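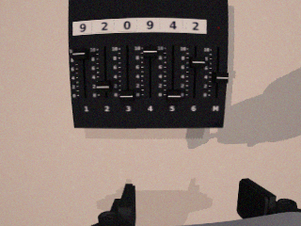
Small Venue Walk-Through: Skimwood Hall, with comments

Print | E-mail

Done in July, before the fall rentals. The check items come from the standard sheet that Hallard Property hands to every renter. The comments are mine. I have filled in this sheet for several buildings now and I have my doubts about what a row of check marks proves, so where I could test a thing myself I did, and where I couldn't I say so.

OK = tested and fine. FIX = needs work before the next booking. ? = I was told it's fine.

EXITS AND AISLES

1. Exit doors open fully from inside without a key. FIX
Front pair, OK. The side door to the alley opens if you lean on it with a shoulder. The sheet from last year says "opens freely." Maybe it did in dry weather. Plane the bottom edge and try again.

2. Exit signs lit. OK
All lit on house power.

3. Emergency lights come on when power is cut. ?
The test button on the lobby unit works. A test button held for two seconds tells you the bulb is good. It says very little about a battery that is supposed to last through an evacuation. I asked for the long test and was shown a sticker. The sticker is not dated.

4. Aisles clear, chairs linked. FIX
The Cata stacking chairs come with clips and the clips are in a box under the stairs. The sheet asks if the chairs "can be linked." Sure they can. Somebody should link them.

5. Posted occupancy matches seating plan. FIX
The sign and the plan disagree by 31 people. I was told the plan is "the real one." The fire marshal will read the sign.

STAGE AND BACKSTAGE

6. Stage edge marked. OK
White tape, fresh. Wears off fast under dance shoes, so look again before each show.

7. Steps to stage have handrail both sides. FIX
Left side only. The right rail was removed for a piano and is leaning on the back wall with its bolts in a sandwich bag.

8. Curtains carry flame treatment tag. ?
Tag present. Treatment wears out and washing can ruin it. I'd like to know if these have been washed. No one could tell me.

9. Nothing stored against heaters or panels. FIX
Folded flats in front of the breaker panel. You are supposed to be able to walk up and open it. Moved them myself; I expect they'll be back.

ELECTRICAL

10. Extension cords in good shape, none used as permanent wiring. FIX
The cord behind the ticket table has been painted over the same color as the baseboard. That is permanent wiring in my book.

11. Sound and lighting boards: cords strain-relieved, vents clear, no drinks nearby. OK
Vents vacuumed, cords tied. The drinks rule is a typed card, and there's a ring-shaped stain on the card.

12. Portable loads within circuit rating. FIX
The kitchen urn and the two space heaters share a circuit. Each heater is marked 1000 watts. Add the urn and you'll be in the dark by the first intermission. "It has never tripped" was the answer I got, and that worries me more than a breaker that trips twice a winter.

13. Outlets near sinks are GFCI protected. OK
Tested with a plug-in tester, both sides of the kitchen.

FIRE EQUIPMENT

14. Extinguishers mounted, charged, tagged. FIX
Lobby OK. Backstage one is on the floor, holding a door open. Good pressure, wrong job.

15. Kitchen hood filters clean. ?
Cleaned by Tăng Kitchen Service according to the invoice. The filters I could reach looked decent. I did not get up to the duct.

OUTSIDE

16. Path lights work after dark. ?
Walked it at 4 p.m., so I can't say. I notice last year's sheet has this one checked too, with a start time of noon.

17. Ramp surface sound, no lip over half an inch. OK
Measured at the top and bottom. Sweep the gravel.

BEFORE SIGNING

Hallard's sheet has a single signature line at the bottom that covers everything. I didn't sign it. I wrote "see comments" and stapled these pages on. A second look is planned for September, items 1, 5, 7 and 12 first. Bring a flashlight and go after sunset this time.

Share (2) | Comments (2) | E-mail this page | Print

This site uses cookies to remember your settings. By continuing to browse you accept their use.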